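Progress report: Stenine portioning cell
Period: August
Prepared for: Yvonne Wragg, Fothergill

Work in August went mostly on the scale fault. The task is to move dried beans from a tub into a bowl on a kitchen scale and stop at the target weight. In 7 of the 28 runs the arm kept adding beans after the target had been passed.

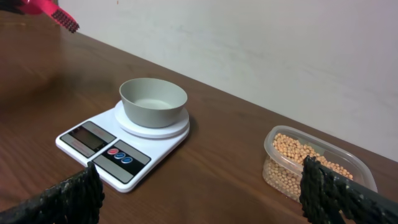 Wrist camera view with the bowl empty and the scale display blank.

Neville Bramwell traced the fault to our own software. The scale switches itself off if it is left alone too long. When the display goes blank, the reader should report an error. It reported zero instead, and the controller took that as an empty bowl.

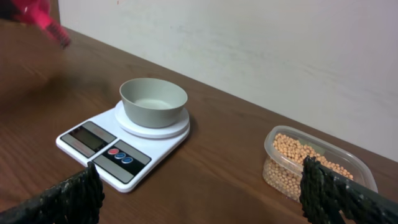 The Nikum controller now refuses to start a run unless it gets a valid reading, and stops the arm if the reading drops out for 16 frames in a row. We also added a cap on the number of scoops – this one does not depend on the scale at all. Nobody was near the arm in any of the bad runs and no equipment was damaged. 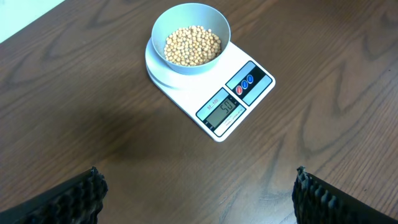 Still open is the reading of tilted digits, where the model mixes up 5 and 6. Stellatance are labeling 4000 more display crops for us. Until those are in, an operator stays at the stop button for every run. No change to the budget is requested.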